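3.2 更新発表時期と視聴者の離脱意向

本節では、連続ドラマの更新(次シーズン制作の決定)がいつ公表されるかによって、視聴者の離脱意向がどう変わるかを検討する。前節で述べたとおり、放送局が最終回の前に更新を公表する例は少なく、多くの作品では最終回の放送から数週間、場合によっては数か月の空白が生じる。この空白期間に視聴者が何を見て、何を読み、どの時点で次シーズンへの関心を失うのかについては、制作側の経験則が語られるばかりで、作品をまたいだ比較はほとんど行われてこなかった。

対象としたのは、配信サービスNakerで公開された4作品である。内訳は、近未来の家庭を舞台とする「Drustier」、法廷劇の「Siddiqui」、群像劇の「Jika」、および作品名の公表について許諾が得られなかった刑事ドラマ1作品(以下、作品D)とした。4作品はいずれも第1シーズンが10話前後で構成され、最終回の時点で主要な筋の少なくとも一つが未解決のまま残されている。未解決の筋がない作品では、更新への期待そのものを測ることが難しいため、対象から外した。

調査はウェブ上の質問紙により2回に分けて行った。第1回は各作品の最終回公開の翌週、第2回は8月に実施した。第1回の有効回答は3249件であり、このうち第2回にも回答した者を追跡群とした。回答者には、次シーズンを見たいと思う程度、更新の有無について知っている内容とその情報源、空白期間中に視聴した他作品を尋ねた。作品ごとの回答者数には偏りがあり、最も少ない「Jika」では300件にとどまる。このため、以下の分析で「Jika」に関する値を扱う際には、他の3作品と同列に比較することを避けた。 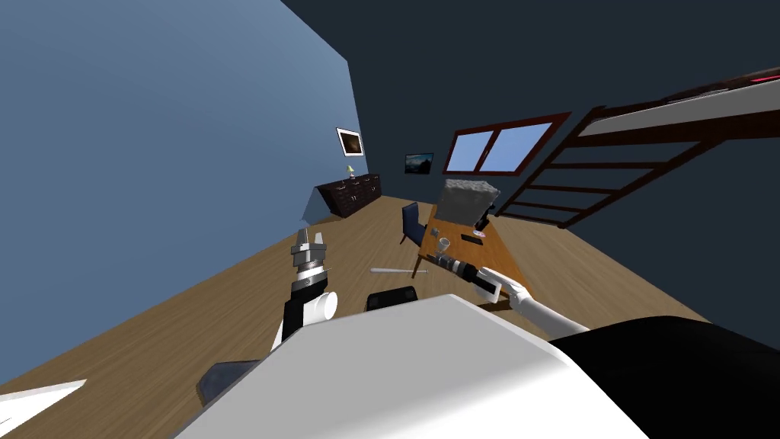
図4

「Drustier」は、4作品のなかで最終回の解釈が最も割れた作品である。物語は、家事を担うロボットと暮らす一家の一年を追い、最終回の末尾でロボットが自らの意思で家を出たのか、それとも故障したのかを明示しないまま終わる。自由記述では、この結末を次シーズンへの布石と受け取る者と、作品としての完結と受け取る者がほぼ同数であった。質問紙では、ロボットの視点で進む場面を見たときにどのような状況を想像するかも尋ねており、寝室全体が大きく傾き、白い右腕が木のテーブルへ伸びる構図については、転倒の途中とみる回答と、単なる演出上の傾きとみる回答の双方が得られた。前者の回答者は「ロボットは故障した」とする解釈を選ぶ傾向があり、次シーズンを見たいと思う程度はやや低かった。

ただし、結末の解釈と離脱意向の関係は、更新情報の有無を統制するとかなり弱まる。更新の公表をすでに知っていた回答者のあいだでは、どちらの解釈を選んだかによる差はほとんど認められない。差が明確に現れるのは、更新について何も知らない回答者、とりわけ最終回の公開後に関連記事を一度も読んでいない回答者に限られる。これは、更新の公表が単に期待を高めるだけでなく、結末の読み方に由来するばらつきを小さくする働きをもつことを示唆している。

「Siddiqui」では事情が異なる。同作の更新は最終回の2週前に公表されており、第1回調査の時点で回答者の大半がこれを知っていた。にもかかわらず、第2回調査での離脱意向は4作品の平均を上回った。自由記述を読むと、主演俳優の降板に関する噂に触れたものが目立つ。更新の事実よりも、更新後の作品が以前と同じものであるかどうかに関心が移っていたと考えられる。公表の早さだけを説明変数とするモデルでは、この種の変動を捉えることができない。

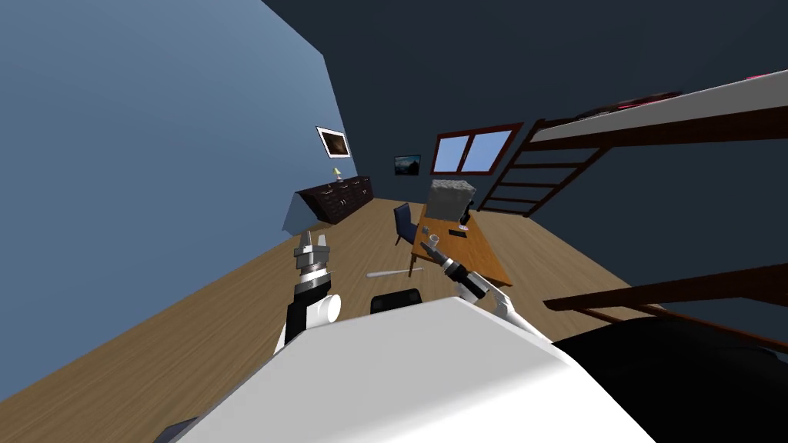 図5

作品Dは、更新が公表されないまま第2回調査を迎えた唯一の作品である。放送局の担当者への聞き取りによれば、判断が遅れた主な理由は視聴数そのものではなく、撮影地の確保と共同制作先との契約にあった。視聴者の側では、沈黙を打ち切りの兆候とみなす回答が第1回から第2回にかけて増えている。一方で、同じ期間に関連掲示板への投稿を続けていた回答者では、離脱意向はむしろ低下した。投稿という行為が関心を維持させたのか、もともと関心の高い者が投稿を続けたのかは、本調査の設計では区別できない。

情報源についても触れておく。更新に関する情報をどこで得たかという問いに対しては、4作品に共通してSNSと芸能ニュースサイトが上位を占め、配信サービスからの公式の通知を挙げた者は少なかった。ニュースサイトの記事のうち、更新が決定していない段階で「次シーズンはいつ始まるのか」を見出しに掲げるものを本稿では先行記事と呼ぶ。先行記事を読んだ回答者の一部は、記事の本文に未決定である旨が書かれていたにもかかわらず、更新は決定済みであると答えた。この誤認は、記事を読んでから回答までの日数が長いほど多い。

先行記事の分析には、Tahira Tanoliが作成した分類表を用いた。分類表は見出しの形式、本文で未決定に言及する位置、過去の更新時期への言及の有無からなる。収集した記事のうち200本を2名が独立に分類し、不一致は協議によって解消した。不一致が最も多かったのは未決定への言及の位置であり、見出し直後の導入文にそれとなく書かれている場合の扱いが問題となった。最終的には、導入文のなかで制作の決定に直接触れている場合に限り「冒頭で言及」とした。

分類の結果、未決定であることを冒頭で述べる記事と、末尾近くで述べる記事とでは、読者の誤認の割合に差がみられた。誤認した回答者は、次シーズンの視聴意向が第1回の時点では高いものの、第2回では大きく低下する。更新が決まっていると思い込んでいた者が、続報のないことに気づいて関心を失ったという経過が考えられるが、誤認に気づいた時期を直接尋ねてはいないため、推測の域を出ない。

本節の結果にはいくつかの制約がある。第一に、回答者はNakerの利用者に限られ、地上波のみで視聴する層を含まない。第二に、離脱意向は自己申告であり、実際の視聴行動とは一致しない可能性がある。当初は視聴履歴との照合を予定し、同意を得た3000人分の記録の提供を求めたが、作品ごとの履歴を個人単位で結合することは認められなかった。第三に、「Drustier」の結末のように解釈が分かれる作品は対象中に一つしかなく、解釈と更新情報の関係を他の作品に一般化するには、同種の結末をもつ作品を加えた調査が要る。次節では、追跡群のうち自由記述の分量が多かった回答者を取り上げ、空白期間における関心の推移を個別に記述する。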